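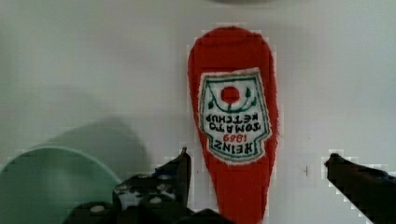 Informe de visita a la jornada de puertas abiertas de Nollari

Taller de juguete textil y sala de muestras

La Asociación de Ludotecas Skarimari recibió en agosto la invitación de Nollari para asistir a la jornada de puertas abiertas de su taller de juguete textil. Acudieron siete personas en representación de la asociación, todas ellas responsables de compras o de sala en ludotecas de la red. El presente informe recoge lo visto durante el recorrido, las explicaciones del personal y las cuestiones que quedaron pendientes de respuesta, a efectos de preparar la renovación del material de juego simbólico.

La recepción tuvo lugar a las nueve y media de la mañana en el edificio de oficinas, contiguo a la nave de corte. Dio la bienvenida Gerasimos Karamanlidis, responsable del taller, quien expuso el orden del recorrido y repartió las tarjetas de acceso. El grupo compartió la visita con una delegación de la distribuidora Prokopenko, interesada sobre todo en los plazos de entrega, por lo que algunas de las preguntas planteadas en sala no guardan relación con nuestra actividad y se omiten.

Almacén de tejidos

El recorrido comenzó en el almacén. Los rollos se ordenan por familias de color y no por proveedor, sistema que el taller adoptó tras el traslado desde su sede anterior. Según indicó el señor Karamanlidis, el catálogo interno reúne 1.077 referencias entre fieltros, puntos, forros, hilos y rellenos, de las cuales 86 corresponden a distintos tonos de rojo, naranja y granate. La cifra llamó la atención de los asistentes y fue objeto de una explicación detallada: los alimentos de juguete representan la parte principal de la producción, y los niños identifican muchos de ellos por el color antes que por la forma. Un tomate, un pimiento y una fresa confeccionados con el mismo rojo se confunden en la cesta.

Se permitió tocar las muestras de fieltro. Las de mayor gramaje mantienen el contorno sin necesidad de entretela; las más finas admiten mejor el pespunte, aunque levantan pelusa con el uso. El taller reserva las primeras para piezas planas y las segundas para las que llevan relleno.

Corte y confección

En la nave de corte trabajan trece personas repartidas en dos turnos. Durante la visita se estaba cortando una serie de rebanadas de pan, por lo que no fue posible ver el proceso completo de otras piezas. La encargada de la mesa mostró los patrones de cartón y la forma de encajarlos para aprovechar la tela, y respondió con paciencia a las preguntas sobre el destino de los retales. Una parte se tritura para relleno de cojines; el resto se entrega a escuelas de la zona que lo solicitan por escrito.

La confección se realiza en una sala separada, con buena luz natural y un nivel de ruido inferior al esperado. Cada pieza lleva un margen de costura de siete milímetros. Se preguntó por la resistencia de las costuras en los extremos curvos, punto en el que nuestras ludotecas registran la mayoría de las roturas. El taller reconoció la dificultad y explicó que desde la temporada anterior refuerza dichas zonas con una segunda pasada. Se solicitaron dos piezas de la serie reforzada para compararlas con las existentes en nuestro fondo.

Sala de muestras

La sala de muestras ocupa la planta superior y fue la parte más extensa de la visita. Sobre las mesas se había dispuesto una selección de alimentos, envases y utensilios de tela, tanto de fabricación propia como procedentes de otras casas, que el taller reúne como material de estudio. El personal insistió en que estas últimas no están a la venta y no forman parte de su catálogo.

Entre las piezas de estudio figuraba un sobre de kétchup de tela roja, a imitación de las monodosis de Heinz, que suscitó bastante conversación. El tejido es de tacto suave y algo velloso, de un rojo tomate intenso, y los bordes resultan un tanto irregulares. En la cara delantera lleva una etiqueta blanca de contorno apuntado, semejante a un escudo, con un filete verde oscuro por el interior. En ella se leen el nombre de la marca, las palabras «Tomato» y «Ketchup» y el año 1869, junto a un pequeño tomate resuelto como un simple círculo rojo, rodeado de una rama con hojas verdes.

El señor Karamanlidis se sirvió de esta pieza para explicar el criterio con que el taller diseña sus propios envases. A su juicio, el interés de un sobre de salsa para el juego reside en que el niño lo ha tenido antes en la mano, en un comedor o en una merienda, y sabe lo que se hace con él. El tomate de la etiqueta, reducido a un círculo, fue señalado como una solución acertada: a ese tamaño, cualquier detalle añadido se pierde en el relieve del tejido. Se comentó asimismo la presencia de letras en los juguetes de cocina. Varias de nuestras ludotecas las valoran de forma favorable, dado que los niños que empiezan a leer buscan palabras conocidas en los envases y las repiten al atender en la tienda de juego.

No hubo acuerdo entre los asistentes en cuanto al uso de marcas comerciales. Chun-hung Ng, coordinador de la ludoteca central de Skarimari, expresó su preferencia por envases genéricos en las salas de uso diario y recordó que las normas internas de la asociación limitan la publicidad en el material de juego. Otras compañeras opinaron que el reconocimiento inmediato del objeto compensa esa reserva, en particular con los niños de incorporación reciente que todavía no dominan el idioma. La cuestión se elevará a la próxima reunión de coordinación, con propuesta de que cada centro exponga su experiencia.

En la misma sala se presentó la línea propia de envases, compuesta por sobres, tarros blandos y bolsas de pan, todos sin marca y con ilustración de la fruta o la verdura correspondiente. La impresión general fue positiva. Se formularon, no obstante, las siguientes observaciones:

Los tarros pequeños resultan difíciles de distinguir entre sí cuando se guardan boca abajo.
La bolsa de pan carece de apertura, por lo que el juego de meter y sacar no es posible.
Los sobres de salsa se ofrecen únicamente en lotes mixtos, cuando varios centros preferirían reponer un solo color.

El taller tomó nota de las tres y adelantó que la última podría atenderse en pedidos conjuntos.

Limpieza y conservación

Se dedicó un apartado específico al lavado, a petición de nuestra asociación. El procedimiento recomendado para las piezas de fieltro es el lavado a mano en agua fría, sin retorcer, y el secado en horizontal sobre una toalla. Las piezas con relleno no deben centrifugarse. Para las etiquetas cosidas se aconseja cepillar la superficie en seco antes de mojarla, con un cepillo de cerdas blandas.

La representante de la ludoteca de Costar expuso el sistema que siguen en su centro, donde las piezas de tela se retiran por cestas completas cada domingo y se sustituyen por una segunda dotación mientras secan. El sistema exige duplicar el material, pero evita que una cesta quede incompleta durante la semana. El personal de Nollari mostró interés y pidió conocer el desgaste observado, dato que Costar se comprometió a remitir.

En cuanto a la pelusa, se confirmó que no existe un tratamiento que la elimine por completo. El taller desaconseja las maquinillas quitapelusas en piezas con letras o dibujos pequeños y sugiere recortar a mano, con tijera de punta redonda, los hilos que sobresalgan del borde.

Condiciones de compra

Los precios para entidades asociadas se comunicarán por escrito. El pedido mínimo se mantiene en las condiciones del año anterior. Nollari ofrece la reparación de costuras durante la primera temporada, con portes a cargo del centro, y no acepta devoluciones de material ya puesto en sala.

Asuntos pendientes

Recepción de las dos piezas con costura reforzada, a nombre de la ludoteca central.
Confirmación de la venta de sobres por color en pedidos conjuntos.
Envío por parte de Costar de los datos de desgaste.
Consulta a los centros sobre el empleo de envases con marca en el rincón de tienda y cocina.

La visita finalizó a la una de la tarde. La asociación agradece a Nollari y a su personal la atención dispensada. Los centros que deseen consultar los muestrarios de tejido entregados al término del recorrido pueden solicitarlos en préstamo a la ludoteca central, indicando el plazo previsto de devolución.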